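February, bench 2, ball handover on the green cloth

Started at 9.20. Vsevolod on the leader arms, me on the keyboard. The plan from last time was 45 good demos before lunch, then hand the set to Joanne Pearce for training overnight.

Pulled the cloth flatter in the middle. It still rucks up along the back and I left it, as the arms don't reach that far in this task. Overhead light on, no side lamp.

Task as written on the board: one arm goes down to the ball, takes it, passes it to the other arm. The waiting arm is meant to stay low with its fingers close together until the first one has hold. Vsevolod kept opening it early out of habit from the Grudlow job. Threw those runs away and reset.
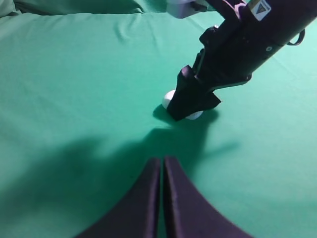 The approach wants to be slow for the last bit. Through the leader arm you get very little feel for the cloth, and if you come down at full speed the tip digs in and drags. We dropped the speed scaling for the bottom of the stroke and Vsevolod said it was much easier on the wrist. Saved as profile "milel_slow" on the Zatine machine, please don't overwrite it.

Gripper lag measured at 200 ms, same as before the update. I had hoped for better. Zhong's patch is in but I am not sure it is being loaded. Check the log at startup.

Tried 6 demos by hand guidance as well, pushing the arm about with the motors slack. The paths are smoother but my sleeve gets into the wrist camera on nearly all of them, so they are no use for training. Kept in a separate folder anyway in case Joanne wants the joint data.

Closing force: full is too much for something this light. Backed it off until the ball stayed put without the fingers flexing. Exposure on the wrist camera could come down too, the top of the ball is close to white-out. 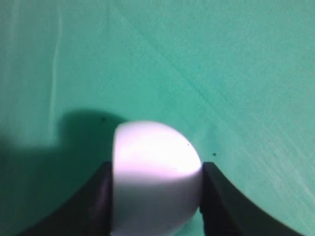 Wrist camera, ball held between the fingers.

Stopped at 12.40, short of the target. Some 2,000 frames need trimming at the start where the arms are idle.

To do: trim, lower exposure, ask Joanne whether she wants failed grasps kept or dropped. Vsevolod has the leader arms again tomorrow from 10.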